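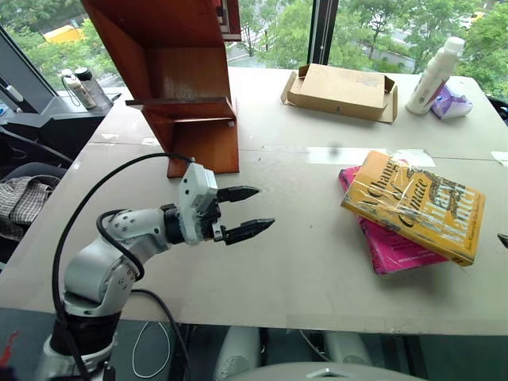
The Letter in the Returns

Hrefna Ragnarsson had worked the desk at the Virthorpe library long enough to know who read what, and she tried not to let it show. People did not like to be known by their books. A man who came in every week for westerns would stop coming if you set one aside for him. She had learned that in her first year and had not set anything aside since.

The letter was in a cookbook. She found it in April, a little after nine in the morning, when she was checking the returns for bent pages. It was a single sheet folded in thirds, tucked in at the chapter on bread. There was no envelope. She unfolded it because that was the rule with loose papers. You looked for a name, you put the paper in the drawer under the desk, and you called the person if you could.

The letter began "Dear Ívar" and ended "Your mother." In between, it said that the house on Fovik Road would be sold before the summer, that she had signed the papers and did not want to talk it over, and that if he wanted the table or his father's tools he should come and get them. It said she was well. It said the snow had come off the roof all at once and taken the gutter with it.

Hrefna read it twice, once for the name and once for no good reason. Then she folded it up and put it in the drawer.

There was one Ívar in town that she knew of. Ívar Fogh drove a delivery truck and had not held a library card since high school. The cookbook had been checked out on his mother's card. So the letter had never been sent, or it was a first try at one that had. Hrefna thought about that while she shelved the large-print mysteries. If she called Mrs. Fogh, Mrs. Fogh would know the letter had been read. If she did nothing, it would sit in the drawer with the grocery lists and the bus passes.

She did nothing for five days.

On the fifth day Ívar Fogh came in. He stood on the mat and stamped his boots, though it had been dry out all week. He had a box under his arm with TRASTIVINE printed on the side, and he set it on the counter and pushed it across.

"Sign there," he said.

She signed. It was toner for the copier. He took the slip back and did not leave.

"You have a card here for my mother," he said.

"We do."

"She says she left something in a book."

Hrefna put the cap back on the pen. She could see the drawer handle from where she stood.

"Did she say what it was?"

"She said a recipe." He looked over at the reading room, where old Mr. Hauksdóttir's chair used to be — that was what everyone called it, though the chair had belonged to Mrs. Hauksdóttir and there had never been a mister. "She said if it turned up, I could bring it by. She doesn't drive now."

"I didn't know that."

"Since Christmas. She backed into the mailbox."

He said it without any tone at all, and she could not tell if he was worried or put out. He had been two grades behind her in school. She remembered him as a boy who carried a lunch pail that was too large for him.

She opened the drawer. The letter was on top. She thought that if it was a recipe the woman wanted, she had sent the wrong person for it, and then she thought that perhaps she had sent the right one. A person who could not put a letter in the mail might still leave it somewhere and send her son to pick it up.

"It isn't in an envelope," Hrefna said. She held it out.

He took it. He did not unfold it right away. He turned it over, and through the paper he must have seen the handwriting, which was large and leaned to the left.

"That's not a recipe," he said.

"I don't think so, no."

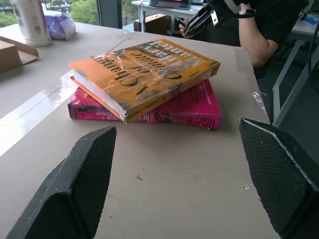
He went and sat down by the window. Hrefna opened the toner box and broke it flat and took it out back. When she returned he was still sitting there with the sheet open on his knee. A girl had come in with her little brother to use the bathroom. The brother wanted to know if there were any books about sharks, and Hrefna walked him over to them, and he took three. By the time she had stamped them all and said good-bye, Ívar was standing at the counter again.

"Did you read it?" he asked.

"Yes," she said. "I have to look for a name."

He nodded. She had expected him to be angry and had been getting ready for it since he walked in.

"She told me the gutter was the wind," he said.

"Maybe it was both."

"I'd have come up and fixed it. It's 60 miles. I make the drive for work anyway, I go right past the turn." He folded the letter along its old lines. "She got 232 for the table once, from a man who came to the door. She gave him back the money the next morning and made him carry it in again. Now she'll let it go with the house."

"It says you can have it."

"I live in one room."

There was nothing to say to that. The phone rang, and it was someone asking about hours, and she gave them. He waited until she hung up.

"What do I do now?" he said. "Do I say I got it from you, or do I say I never found it?"

Hrefna thought about the man with the westerns. He had moved to the coast a few years back. He had sent the library a postcard with a lighthouse on it and no message, only the address.

"I would tell her you found the recipe," she said. "Then I would ask what time she wants you to come for the table."

He put the letter inside his coat. He seemed to be working something out, and she thought it might be the size of his room.

"It has leaves," he said. "It folds down on both sides."

"Well, then."

"You'd still have to turn sideways to get to the bed."

He picked up his slips and went out. Through the glass in the door she saw him sit in the truck for some time with the engine off. Then the lights came on and he pulled out and turned left at the corner, toward the highway, which was not the way back to the depot.

Hrefna took the cookbook off the cart, where it had been all week. She checked the pages again, front to back, and found flour in the crease at the bread chapter. She brushed it into her hand. Then she typed in the number, 439, and put the book back on the shelf.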